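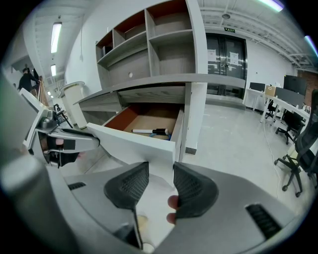
Desk drawer, pulled open with a hand-held gripper. Marker and blue cable still inside.

Chores and machines: your questions answered
Page kept by Amra Vukadinović, Lotby. Last updated 06/09/2018

We get a lot of post about this, and I love it, so please keep writing! Most of it boils down to one thing: can a machine do my chores yet? The short answer is "a few of them, slowly, on a good day". The long answer is the rest of this page.

Can a robot tidy my house yet?

No, not the whole house. It can do bits. Vacuuming is the old favourite, and mowing a flat lawn is pretty much there too. Picking things up and putting them where they belong is much harder, and that's what most people mean by tidying. Every object is a new shape, half of them are lying on top of something else, and your idea of "where it belongs" lives in your head.

Why do you go on about drawers so much?

Guilty! I think a drawer is the best test there is. You have to find the edge, get hold of it, pull in a straight line, and stop before the whole thing lands on your feet. Some drawers stick. Some glide out if you so much as breathe on them. Then there's what's inside, which in any desk I've ever owned means a pen and a tangle of cable. A person opens one while talking on the phone. For a machine it's four or five separate problems in a row, and a slip in the first one spoils all the others.

Do handles help?

Enormously. A good fat handle gives two fingers something to close on. The drawers I find most interesting are the ones you hold by the top of the front panel, where the grip has to be right and the angle has to be right too. Small round knobs are somewhere in between. They're easy to find and easy to slip off.

What is the point of a gripper held by a person?

It lets you do a job with the same sort of fingers a robot would have, but with a human arm and a human brain behind them. Try it if you ever get the chance, even with kitchen tongs! Within a minute you learn how much you lean on your thumb. If you can do a chore with two stiff fingers, there's a fair chance an arm could be taught to do it. If you can't, better fingers may be what's needed first.

Are two fingers enough?

For far more than I expected. Drawers, cupboard doors, mugs, folded cloths, most tools. Where they struggle is anything you need to turn over within the hand, like getting the cap off a marker. You and I do that without putting the marker down. A two-fingered machine usually wants a second gripper, or a table edge to push against.

My boss at a small factory wants to know if a robot can sort our parts. Can it?

Possibly, and shop floors are ahead of homes for a simple reason: the work sits still. If the same bracket turns up in the same place all day, machines have been able to handle it for years. Mixed bins are the exciting area now. Stavros Bošković at Gallardo let me spend a morning beside their bin-picking cell in October last year, and out of 1000 picks the arm managed all but a handful without help. Gallardo's bins hold one kind of part, though, well lit and always at the same height. Ask what happened to the picks that failed, too. One dropped part under a conveyor can hold up a line for longer than you'd think.

Is 98 per cent success good?

In a lab, it's cheering. At home, think of it like this: if you unload 50 things from the dishwasher, 98 per cent means one of them goes wrong. That might be a spoon on the floor, or it might be your grandmother's jug. For a box of old cables I'd take those odds happily.

How slow is slow?

On the trials at Staltasard last spring, putting one pen away in a drawer took 60 seconds when it went well. That includes opening, placing and closing. I timed myself at the same desk and felt terribly smug. Still, the year before, the same arm couldn't shut the drawer at all without jamming it, so I came home delighted.

Which chore will be cracked next?

My money is on clearing a desk. The surface is flat, the objects are mostly light, and few of them will shatter. Laundry gets all the attention, but cloth is a beast. Making beds, further off still. Stavros disagrees with me and says towels will come first, and we have a cake riding on it.

Should I wait before buying new furniture?

Goodness, no. Buy the desk you like. If you're fitting out a workshop and hope to bring in an arm later, the people at Stikley suggest drawers that run smoothly and open shelves you can reach straight into, and that's sound advice for people with elbows as well.

Will you come and look at our workplace?

If I can get there by train, very likely yes! Tell me which job you'd most like to hand over, how often it's done, and what the things you handle are like: heavy, bendy, slippery, breakable. Photos of the drawers are always welcome.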